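UTPORT — Catering supplier Fletora will move its cup-handling line at the Utport dish return to robot arms in May, after a winter in which the work was rehearsed almost entirely in simulation. The change affects 15 people on two shifts. No jobs are being cut, the company said, but most of the posts will be rewritten.

The line takes in used cups from office canteens, sorts them by type, and sets them upright in racks for the washer. Until now all three steps have been done by hand. Under the new arrangement the arms will handle sorting and racking, while staff will unload the crates, clear jams, check the racks before washing and pull out chipped or cracked items.

Fletora put the rated capacity of the present line at 2000 cups per shift. The figure for the automated line, taken from simulated runs, is 2902. Edeltraud Schnyder, who manages the Utport site, said the second number should be treated as a ceiling until the equipment has worked through a full month of real returns.

"The simulator does not send us a cup with a teabag stuck to the bottom," Schnyder said. "Our crates do."

The control software is supplied by McKinnon under the product name Fallero. It plans each approach from the position and lean of the cup, then chooses a grip on the rim or the side wall. A cup that cannot be gripped after two attempts is left where it is and flagged on a screen at the operator's station. The operator can then move it by hand or adjust the grip point and release the arm to try again.

That second option is where most of the training time has gone. Staff have been working through simulated cases at a desk in the site office, in sessions of 40 minutes at the start of a shift. Each case presents a small number of cups and a single arm, and the trainee decides whether the planned approach is acceptable. Rejected approaches are sent back to McKinnon with a reason code.

By the end of the winter the staff had reviewed 1587 cases. The most frequent reason code was "finger too close to neighboring cup," followed by "cup not level." McKinnon changed the default clearance in Fallero as a result, and added a slower descent for cups that are leaning.

Kenneth Farquharson, a line worker on the early shift, said the reviews were more demanding than he had expected. Racking by hand left him with sore wrists but let his attention wander, he said, and the screen work is the reverse. He has asked for the sessions to be split by a break.

The company has agreed to rotate staff between the operator's station and the crates every two hours. It has not yet settled the pay grade for the station. At present it is paid at the same rate as racking, and the staff side argues that responsibility for stopping and restarting an arm belongs one grade higher. Talks are to resume before the changeover.

Cup color plays a part in the sorting step. Fletora's clients use different colors for different canteens, and pale shades have been the hardest to separate under the strong overhead lighting in the return hall. The training cases therefore include pairs of similar shape in light tints, on a polished dark surface that throws back glare.
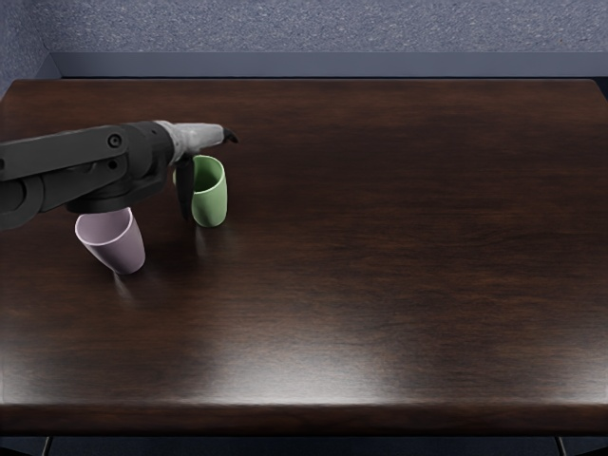 Dougal MacAulay said the shade of the cups matters less to the late shift than the stop button. Under the draft procedure, only the operator may halt an arm, and MacAulay wants anyone at the crates to be able to do it as well. "If I am the one standing beside it, I should not have to shout across the hall," he said.

Schnyder said a second stop control is being priced and that the procedure will be revised if it is fitted. The existing control will remain at the operator's station in either case.

Hand racking will continue alongside the arms for the first four weeks, with the late shift changing over last. Fletora will compare breakage, washer rejects and the number of flagged cups for each shift, and has said it will share the results with staff before deciding whether to take out the old racking benches.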